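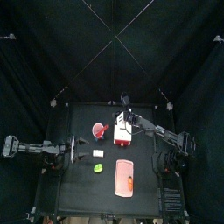
How to keep a worry hour (and why mine is only 37 minutes)

By Dulce Figueroa
Updated 21 Aug 2025

In May I was sleeping very badly. I read the news in bed, then I lay in the dark and repeated it to myself, together with my own small troubles. My friend Kiri Paewai, with whom I share a prayer group in Drallcombe, told me to give my worries an appointment. I did not believe in it at first, but I have kept the habit, and several readers have asked me to write the steps.

What you need

A notebook that you do not use for anything else, a pen, and a clock which is not your telephone.

Step 1. Choose the time

Take the same time every day, and not the last hour before bed. Mine begins after the evening meal and ends when my bus to choir comes, so it has 37 minutes. If you are a beginner, 20 is enough.

Step 2. Postpone during the day

When a fear comes at work or in the shop, write one line in the notebook, for example "the letter from the bank" or "Mother's cough". Then say to yourself, aloud if you are alone, "I will see you this evening." It feels foolish in the first week.

Step 3. Open the notebook

At your hour, read all the lines. Many of them will look smaller than in the morning, and you may cross these out. Do not search on the internet for any of them.

Step 4. Make two columns

On the left go the worries for which you can do something tomorrow. Write the action next to each, as small as possible: telephone the doctor, ask for the form. On the right go the others, such as wars, illnesses in far countries, and what people think of you.

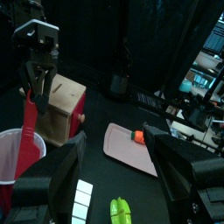 A red spatula and a white cup.

Step 5. Give away the right column

I read it slowly as a prayer, one name or one matter at a time, and I leave a silence after each. If you do not pray, you can read it to a candle or to an open window. Kiri sings hers, but she lives in a house with thick walls.

Step 6. Close it

Shut the notebook and put it in a drawer in another room. Wash your hands or make tea, so that your body also knows the hour is finished.

If you wake in the night

Keep a loose piece of paper by the bed. Write one word, turn the paper over, and breathe out longer than you breathe in. The word goes into the notebook in the morning.

If you miss a day

Do not do two hours the next day. I missed 4 evenings when my sister visited, and I simply began again with a clean page.

Please also speak with a doctor if the fear stays with you all day, or if you cannot eat or sleep. A notebook is a small help and you may need a bigger one.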